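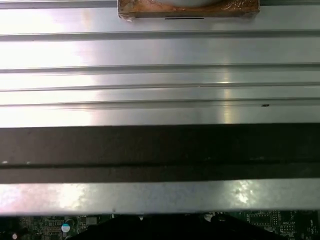

Quick notes from the Tritstead careers open day, typing this on the train so forgive the mess.

Went for the trainee jobs. 18 employers in the hall, most of them hiring at entry level, and a line out the door by nine. Got a badge, got a bad coffee, went straight to Woltix before it filled up.

Woltix first. Mabli Phillips runs their trainee intake. Starting pay is $1,307 every two weeks, nights extra. First review in February. They had 269 applications last year and took 63, which she told us right at the start. Liked that. Ask about the shift pattern, it's not in the leaflet.

Bhuiyan next. Longer talk, too many slides. Gerasimos Raptis did the good part, he started in the mail room and now does scheduling for teh whole site. His advice: take the evening classes if they pay for them, and get it in writing. Someone asked about overtime and got a very vague answer.

Nevis was packed, couldn't hear much. Grabbed a form. Olaia Barrios at the desk said no résumé needed for the warehouse jobs, just two references and a short phone call.

Skipped the interview workshop, ran out of time. Llinos went and said the mock questions were harder then the real ones she's had.

Parking was terrible. Take the bus. Forms for Woltix go back by the end of the month, mine's half done.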